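**1st May, Sirkbridge** - Two-arm robot cells went live on the kitting line at Clellier's Sirkbridge plant this morning. Small parts only for now. Day shift got the first run, nights get theirs next week.

The job is sorting and bin-filling, the dullest work in the building by most accounts. Parts come off the molding side mixed together, someone picks them apart, someone fills the bins, bins go to packing. Until today that was all hands. Now it's split, with the cells taking the light repeat parts and people keeping anything heavy, odd shaped or late.

Plant has 70 people on kitting across both shifts. No layoffs tied to the change, the company says, and that's in writing until November. After that it goes back to the table. Workers we caught at the gate were split on how much that is worth. "November is not far," said one picker, twelve years in. Another was just glad of the chair. Sitting down is new - cell minders get a seat and a screen, pickers never had either.

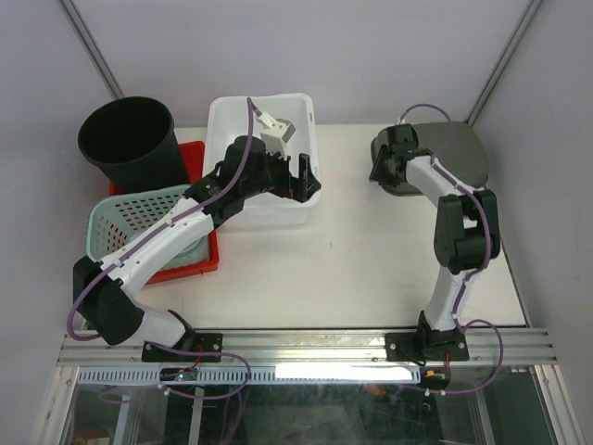

Pay is the sore spot. Minding a cell is graded the same as picking, for the moment, though it comes with two days of training and a test at the end. The union wants it one grade up. Management says it will look at the grade once there are a few months of numbers to go on. No date given for that.

Also unsettled: who clears a jam. Under the old rules anything with a motor belongs to maintenance, and maintenance is two people on nights. Minders have been told they can stop a cell, open it and take out a stuck part, but not touch cables or grippers. Several said the line between those is not all that clear when a part is wedged. A revised sheet is promised.

Setup was done by Fledholm, the same outfit that put in the wrapping machine at the Pinto warehouse across the river. Their people stay on site thru the end of the month. Pinto staff we spoke to said the first weeks over there were slow, lots of stopping and starting, and that the wrapper didn't settle until the operators were allowed to change the settings themselves. Clellier minders won't have that access at first.

Targets: 100 bins a shift per cell by the fall. Well under what a good picker does, workers pointed out, but the cells will run over lunch and breaks. Break times themselfs don't change.

One thing that does change is the rota. Pickers used to swap stations every hour, to save wrists. With fewer hand stations the swaps go to every two hours, and a petition against it was already up by the time clock at noon. Plenty of names on it.

Union meeting is Thursday after day shift, canteen. Nights can send questions in ahead.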